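Does That Box Know Where It Is?

You order a puzzle. A day later, a page on the screen tells you it is "on its way." There is a little truck on a line, and the truck has moved. Most people look at that truck and believe it. Should you?

Let's find out what package tracking really is, and what it isn't.

The sticker

Every package you get in the mail has a label on it. The label has an address that people can read, and a bar code, a patch of black lines or squares that a scanner can read. The bar code stands for a long number, and your package has that number all to itself until the trip is over.

People often say the bar code "tracks" the box. It doesn't. It is ink on paper. It can't send a message, and it has no idea whether it is in Ohio or under your porch. It just sits there until a scanner looks at it.

What a scan tells you

When a scanner reads the label, a computer writes down two things: where that scanner is and what time it is. So a tracking page is really a list of the times somebody or something looked at the sticker. Between those times, the computer knows nothing new.

Say a box goes 400 miles by truck. It gets scanned when it goes in and scanned again when it comes out. For all the miles between, nobody has looked. But the little truck on your screen may still creep along! Often that is a drawing based on a guess. A good question to ask about any moving picture on a screen is "Who measured that?"

Some trucks do carry a device that reports where the truck is. That's useful, but it tells you about the truck. If your box was left behind on a shelf, the truck will drive along happily without it.

The label that lied a little

Here is a trick to watch for. Sometimes the page says "Label created," and people cheer. All it means is that someone at the store made a label. The puzzle might still be on the shelf, with no box around it at all.

Amarachi Afolabi packs orders for a small toy shop called Brika. One November she made 122 labels before lunch and had 70 boxes packed by closing time. Every one of those customers had a tracking number. How many had a package that was ready to go? You can do that subtraction yourself, and you may feel less excited the next time you see "Label created."

What about "Arriving by 8 p.m."?

That is a guess too. It may be a very good one. The computer looks at lots of old trips and works out how long they usually take. It can't see a snowstorm that hasn't started or a flat tire that hasn't happened. 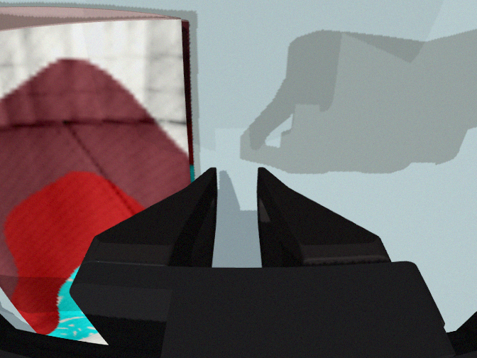
Companies like to write guesses as if they were promises, because promises sound nicer. Look for small words such as "expected" or "estimated." If you find one, you are reading a guess.

And what about "Delivered"? Even that means a driver told the computer the job was done. Drivers are usually right. Once in a while the box is next door – or it shows up the next morning, when the page has been saying "Delivered" all night.

Try it yourself

Next time a grown-up in your house is waiting for a package, ask to see the tracking page. Get a sheet of paper and make 2 columns. Call one "Somebody scanned it" and the other "Somebody guessed." Put each line from the page where you think it belongs. Some lines will be hard to place, so leave those in the middle with a question mark.

Words to know

Bar code: a pattern that stands for a number or a word.
Scanner: a machine that reads bar codes.
Estimate: a careful guess.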